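Reading time: 5 minutes
Last updated: June

# Skesto Gate Remote Captures

Hello, and welcome! Skesto is a small collection of recorded radio signals from gate and garage door remotes, put together so that people who write decoders (or repair receivers, or are just plain curious about what goes through the air when they press that little gray button) have something tidy to work with. It grew out of a shoebox. I run a gate and door repair bench in Jarkstead, and over the years the shoebox filled up with remotes that customers had left behind, and one winter I started recording them in the evenings with a cheap receiver and a lot of tea.

There are 1549 recordings from 74 remotes. Every remote in the set was given to me by its owner after the matching receiver had been taken out of service, so nothing in these files will open a gate that is still hanging anywhere.

## What you get

Unpack the archive and you'll find one folder per remote. Inside each folder are the raw recordings, a short notes file, and a table listing every button press in the order I made it. The columns in the table are:

- `remote_id`: the folder name again, so you can merge the tables without losing your place
- `button`: numbered from the top of the remote down, left before right
- `press_length`: short, long or double
- `battery`: fresh or tired
- `distance`: near (on the bench) or far (out by the back door)
- `code_type`: fixed, rolling or unsure
- `remarks`: whatever I felt like writing down at the time

Please do read the remarks. Some of them are only grumbling about sticky buttons, but a few explain a recording that would otherwise drive you up the wall. If a file has a long quiet stretch at the front, for instance, the remarks will usually tell you I pressed record and then had to go answer the phone.

## How the recordings were made

The near ones were all done with the remote lying flat and the receiver antenna standing upright next to it. I let the receiver warm up before each session, made a blank recording first, and then worked through the buttons. Each button got 5 short presses with a fresh battery if the remote was in decent shape. Older ones with worn contacts got fewer, and you'll see gaps in the table where a button simply had nothing left to give.

The far recordings are noisier, and that was the point of making them. My back door faces the neighbor's workshop, and there is a weather station over there that chirps on a nearby frequency. You will meet it sooner or later! I left it in. If your decoder can tell a gate remote from a weather station, it will do much better in real life than one that has only ever heard clean signals.

Tired batteries were a project of their own. I kept a jar of half-used cells on the shelf and picked from it, so "tired" covers quite a range, and I didn't measure the voltage until near the end. The later folders have it in the notes file. The earlier ones don't, and I'm sorry about that, I really should have thought of it sooner.

## Known problems

Six of the folders are marked `check_me`. In those, I suspect that two buttons were swapped in the table, but the remotes had already gone off for recycling by the time I noticed, so I can't settle it. Use them if you like, just leave them out of anything you plan to score.

The frequency given in the notes is what was printed inside the case. Old remotes drift, and several of these sit a little above or below what the label promises. Tune by looking at the signal.

Rolling code remotes are included for their timing and shape only. There is no key material anywhere in the set, and I won't be adding any, so please don't write to ask (people do, and I always feel rude saying no).

## Getting started

If you've never opened a recording like this before, begin with the folder called `skavbridge_01`. It's a plain fixed code remote from a parking lot barrier over in Skavbridge, very strong and very slow, and you can practically read the code by eye once you zoom in. After that, try `stojanovska_03`, from the Stojanovska apartments, which uses the same kind of code but sends it much faster and repeats it until you let go of the button.

The small script in the `tools` folder will turn a recording into a line of long and short pulses. It isn't clever. It wants a clean signal and it gives up on most of the far recordings, but it's handy for checking that your download came through in one piece.

## Using and sharing

Use the recordings for anything lawful, at home, at work or in class. If you pass them along, please keep this file with them so the next person knows about the swapped buttons and the weather station. Corrections are very welcome, and so are new recordings, as long as the remote is yours and the receiver it belonged to has been retired.

## Related

- Skesto Doorbell Captures
- Reading a fixed code by eye
- Cleaning worn button contacts
- Notes on antenna placement at the bench
- Change log 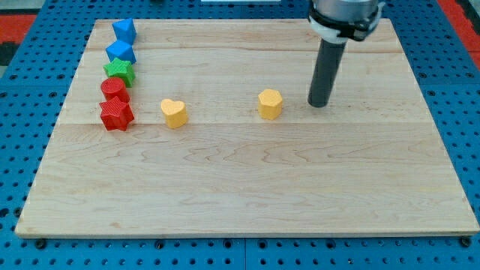
Maple board and colored blocks on a blue perforated platform.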